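Call for participants: tell me about the computer you can't bring yourself to throw away

Posted 2026-02-27

Hello! I'm putting together an oral history of home computing in Lindville and the villages nearby, and I'm looking for people to talk to. If you ever typed in a game from the back of a magazine, ran a club newsletter off a noisy printer in the spare room, or shouted up the stairs because somebody had picked up the phone and knocked you offline, then please read on, you're exactly who I'm after.

The project is called Elus and it's been going since January. So far I've mostly talked to people I already knew, and they've been brilliant, but they're all a bit like me - we had the same machines and we bought them in the same shop. I'd love to hear from people who came to it differently. Maybe you learnt on an office machine and hated it. Maybe you were the one in the family who had to share, and never got your turn. Maybe you repaired them for a living, or sold them, or built your own on the kitchen table from parts you'd saved up for all year.
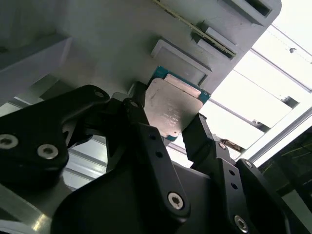
You don't need to be technical at all. I'm much more interested in where the computer stood, who was allowed to use it and what it cost you than in how fast it was (though if you want to tell me how fast it was, I'll happily listen, I've got biscuits). It's fine if you can't remember the model. It's also fine if you got rid of it years ago and still feel bad about it.

What I'm asking for is one conversation, up to 2 hours, with a break whenever you like. We can meet in my room at Villanueva, the old school building behind the market, or I can come to you if you're on a bus route. I'll record the sound only. Afterwards I type it all up and send it to you, and you can cross out anything you'd prefer to keep to yourself before it goes anywhere.

There's a thank-you of 40 pounds in cash, plus your bus fare, and you get it even if you change your mind halfway through. The money comes from Skillness, the adult learning people I teach evening classes for, and they've left me to get on with it, bless them.

You need to be over 18 and to have lived in or near Lindville at some point before you were 30. That's it really.

If you've got old receipts, manuals, club badges or photos, do bring them. I can scan things while we talk and you take them straight home again - I've no storage whatsoever!

To take part, drop a note through the Elus letterbox at Villanueva, or leave your name and number at the front desk there, and I'll ring you back for a chat first. Evenings are best for me, but say if mornings suit you better and I'll sort something out.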